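Wood is back in Solham kitchens. Proper wood, with knots and the odd dent. Verine, the joinery on the quay, has 12 orders waiting, most of them for July.
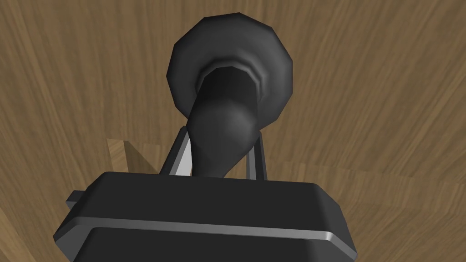 Grain in a warm mid-brown.

Painted doors had a good run — seven years, maybe more. Now people want oil and wax, and they want it cheap. A worktop at Pidus starts at £882. Fitting extra, allways ask.

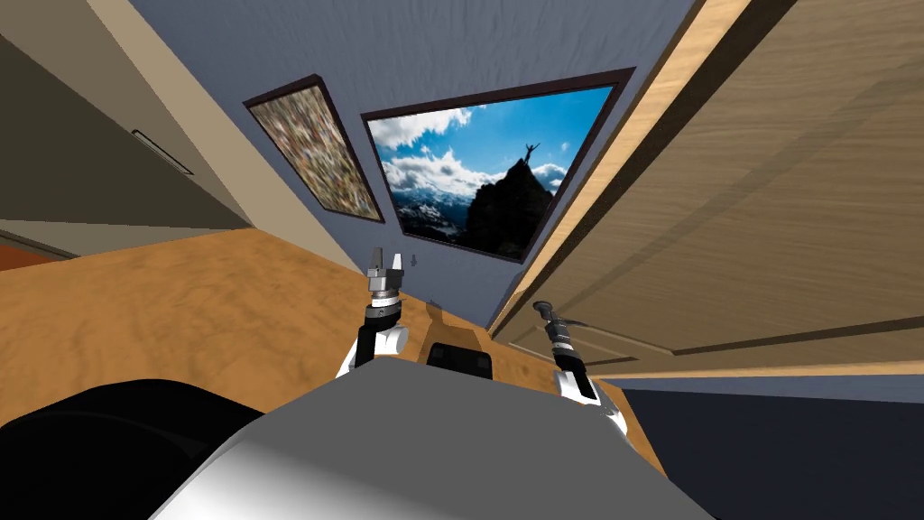

Page last changed: 2/17/18

Oiling is dull work. Five thin coats, a night between each. Skip one and the tea rings get in. Old shirts make the best rags.

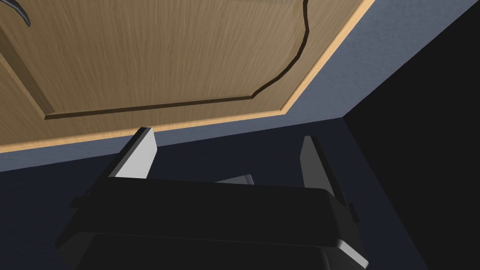
Light oak finish, dark groove.

Doors cost less to change than whole units. Measure twice, hinges too.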